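How to Clean Plastic Tables (Including the Bumpy Kind)

Print this page | E-mail this to a friend

Filed under: Floors, Tables & Regret

Plastic furniture is sold on the promise that it wipes clean. A smooth plastic table does. A table with a quilted pattern pressed into its top wipes clean the way a waffle does, and you will find last month's pancake syrup living comfortably in the grooves. I own both kinds, so I have opinions.

The method below came to me from Xiaoyan Wei, who ran the snack room at an after-school program in Kondale and cleaned more tables in one September than I have in my life. I have added only the complaining.

What you need

- Dish soap, the plain sort
- Baking soda
- A soft nylon brush (an old toothbrush will do the corners)
- Two cloths, one for washing and one for drying
- A bucket of warm water
- An eraser sponge, for the smooth table only

Skip the scouring powder. It takes off the stain along with the shine, and the dull patch it leaves behind collects dirt faster than anything else in the house.

Step 1. Clear the top

Everything comes off, including the bowl you think you can clean around. Crumbs go next, with a dry brush. Wet crumbs turn to paste, and paste goes straight into the pattern.

Step 2. Wash with the grain, if there is one

On a plain top, wipe in long strokes from back to front. On a quilted top, follow the diamonds: one diagonal first, then the other. It looks fussy – it is fussy – but going straight across just drags the dirty water from one groove to the next.

Step 3. Paste for the stubborn bits

Mix three spoons of baking soda with one of water. Dab it on marker, tomato sauce or whatever that is, leave it while you drink a coffee, then brush lightly. Rinse twice. Dried baking soda leaves a white film, which on a white table you won't notice until you put your sleeve in it.

Step 4. Do the legs and feet

Metal legs get a damp cloth and then a dry one, paying attention to where the foot meets the leg. Thick plastic legs can take the brush. Pull any stool out from between the tables and do that too. Stools get stood on, and they look it.

Step 5. Dry, then put back less than you took off

A quilted top needs pressing with the cloth as well as wiping, or the water sits in the dents. Then be stern about what goes back. Two bottles on the big table and a bowl on the little one is my limit, with the rest going to bins on a rolling rack.

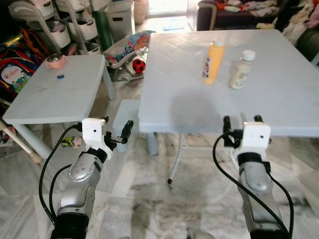

How often?

Wipe daily, brush weekly, paste when ashamed. If you have small children, move everything up one level.

Related items

- Getting Marker Off Almost Anything
- Rolling Racks: Nimri vs. Dekero
- Backpacks: Where They Go and Where They End Up
- Reader Mail: My Endia Stool Has Turned Yellow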